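Selling a Left Back to Yourself: What I Learned From One Transfer at Trestness
Project report, Sports Management elective, fall term

Why I picked this

I have played soccer since I was little and I've followed transfer gossip for almost as long, so when we were told to pick "a decision made inside a sports organization" I already had my topic before the sheet got to my row. I wanted to know what a transfer looks like at a club where the money is small. The big ones get covered minute by minute. The small ones get two lines in the local paper, and then a guy you've been cheering for is wearing a different shirt on Saturday.

The one I chose was the move of a left back from Stirkberg to Trestness, in our regional semi-pro league. The player asked me to leave his name out, so he's "the left back" all the way through. (He's fine with people guessing!)

How I did it

My plan was five interviews. I got three: the left back, an assistant coach at Stirkberg, and Roald Sandberg, who handles player registration for Trestness and was incredibly patient with me. The other two never wrote back, and I should have asked sooner, probably in the first week. I also read the league's registration rules, which are long and kind of dry, and I went through the match reports both clubs post on their sites.

I typed up my notes the same night each time, mostly because I know what my handwriting looks like after a day or two. Then I made a timeline on one long strip of paper and kept moving things around until the dates stopped fighting each other.
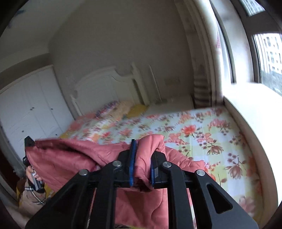 The timeline turned out to be the hardest part of the whole project, and I did not see that coming. Everybody remembered the move starting at a different point. Sandberg said it began with an email in October. The left back said it began in the parking lot after a cup game, when the Trestness coach told him he'd had a good night. The Stirkberg assistant said he heard about it from a parent. Trying to find the real beginning was like trying to find the corner of a big pink cover when it's all heaped up in folds on the bed and you only have hold of one thick pinch in the middle. You pull and more of it comes up, but it's never the corner. In the end I stopped hunting and put all three versions at the top of the strip with a question mark.

What happened, as far as I can tell

Stirkberg had two left backs and Trestness had none, after theirs hurt his knee. That's the simple version, and people on both sides told it to me that way. But Stirkberg's other left back was younger and cheaper to keep, and the club was behind on field rental at Wallin, where they train in winter. So they were open to a fee. It was never going to be a big one. I was told the number and promised I wouldn't print it, but I'll say that I've seen used cars go for more.

What surprised me was how much of the talking had nothing to do with the fee. They went back and forth for nine days, and most of that was about travel. The left back works mornings in a warehouse in Nekell and doesn't own a car, and Trestness practices on the far side of the river. He wanted rides in writing. Trestness wanted to promise rides without writing it down. He held out, and he got it written down, and he told me that part with a pretty big grin.

The medical was another thing I had all wrong. I was picturing machines and a guy in a white coat. It was a physical therapist who had him hop on each leg, do some squats and fill out a form about old injuries. He was done before lunch. 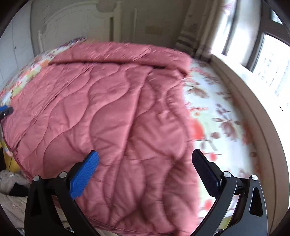
After that came the registration, and this is where Sandberg really lit up. The league wants the release from the old club, the player's signature and the new club's signature all in before the window shuts at five in the afternoon. Stirkberg's release came in with the wrong birth year on it. Sandberg had to call, wait, call again, and then get a fresh copy sent over while the left back was already in the car to practice. It cleared with time to spare, but he said he didn't eat anything that day until it did.

What the class readings said and what I saw

The readings talk about a transfer as a deal between a buyer, a seller and a player who each want the best price. I could see some of that. Stirkberg did need the cash. But the price got settled in about ten minutes on the phone, and the rest was rides, a form and whether he'd get to keep his number (he didn't, the goalkeeper's cousin has it). I think if I'd only looked at the fee I would have missed nearly all of it.

Stuff I'd do differently

I'd record the interviews. I asked only one person if I could, and he said sure, and then I forgot to press the button. I'd also talk to the younger left back who stayed, because his season changed too and he isn't in my report at all except as somebody's reason. And I'd go to a Trestness practice to see how long that ride really takes. The left back says it's quick. Sandberg, who does some of the driving, says it isn't.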